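In Praise of the Good Tablecloth

I bought my first real tablecloth at the age when other people buy a car. Up to then I'd eaten on whatever surface the apartment came with, plus a stack of mail. Then one July afternoon I walked past the remnant shop in Tirnby, saw a heap of printed cloths in a bin by the door, and came out with one covered in lemons. It cost 14 dollars and I still own it. It has a burn at one corner and a pale patch where I tried to get beet juice out with something far too strong, and I love it more every year.

So I want to make a case for tablecloths. Printed ones, big ones, loud ones! I know they've gone out of style. Look at any kitchen magazine and you'll see bare wood from one end to the other, maybe with a bowl of pears, and I like bare wood fine. But a table is the largest flat thing in most homes, and it seems a shame to leave it the same color for twenty years when you could change it in the time it takes to boil an egg.

Think about what we do with walls. People will spend months picking a print for the hallway, have it framed, hang it too high, and then walk past it on the way to the bathroom. Meanwhile the spot where they sit every evening, looking down, elbows out, gets a gray placemat. I'd much prefer to have the picture under my plate. You see a picture differently when you eat soup over it. You get to know the odd corners of it, the bit by the salt, the bit that's always under the bread.

Art people sometimes wince at this. A famous painting on a tablecloth strikes them as a kind of insult, the same way it does on an umbrella or a pair of socks. I used to half agree. I don't anymore, and what changed my mind was living with one for a winter, a night sky with a lot of blue in it that I picked up at the Trinddale street market. I looked harder at that sky over five months of oatmeal than I ever did at a painting in a museum, where my feet hurt and there's always somebody waiting behind me for their turn. 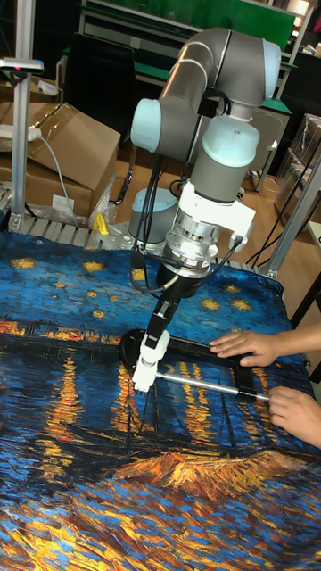 Van Gogh's starry night over the river, as a printed table covering.

Of course a print on cloth isn't the painting. The blues come out wrong, the thick paint goes flat, and there's a hem where the artist never put one. Fine. A song on the kitchen radio isn't the concert either, and I've had some of my best times with songs on the kitchen radio. What reaches you through a cheap copy is still a lot, and it reaches you daily.

And then there's the washing, which is the thing people always bring up. They say they'd never keep up with it. I'd say you don't have to keep up with it! Shake it out of the back door, wipe what needs wiping, and wash it when company's coming or when it starts to smell like the fish. Cotton gets softer, the colors calm down a bit, and somewhere after the second year it hangs over the edge the way you always wanted it to. Iron it if you like ironing. I do the middle and give up on the sides.

Size matters more than pattern, if you're starting out. Measure the table, then go bigger than you think (my lemon one is 115 inches long and on my little table it pools on one chair, and I wouldn't trade an inch). A cloth that stops right at the edge looks like it shrank. Weight matters too. Dunne, the fabric place behind the old bus station, sells a heavy cotton off the roll that you can hem yourself in an evening, badly, and it will outlast anything thin and shiny from a packet. For wipe-clean ones I've been happy with the coated kind from Fava, although they do hold a fold line for weeks.

What I really love, though, is how a cloth marks the day. Bare table, and it's a desk, a bench, a place for the laundry. Throw the cloth on and it's supper. Kids pick up on this faster than grown-ups do. In my house the homework gets cleared without much arguing when the lemons come out, and on birthdays we use the red check, and if I put out the red check on an ordinary night somebody will ask hopefully if there's cake.

I have 22 of them now, folded in a cupboard that was meant for coats. The coats are on the stair rail. I found a new one last month, green with big white herons, and it's on the table as I write this, with a coffee ring already drying next to one heron's foot.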